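How a Book Gets a Voice

Ever listened to a story in the car? Somebody sat in a tiny quiet room and read the whole thing out loud. Every word! That person is the narrator.

First they read the book to themselfs. Who's grumpy? Who whispers? Sebastián Rivadeneira marks it all in pencil — 300 pages for his last one, a pirate story called Etholm.
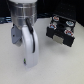
Oops, Said It Wrong

Happens all the time. Stop, go back, read the line again. A growling tummy counts as a mistake too, so eat first.

Then the Editor

Cuts out the bad bits — coughs, page noises, long gaps. Etholm had 82 fixes in chapter 2 alone. Lots of dragon names in that one.

Try it: pick a page, do two voices, record it.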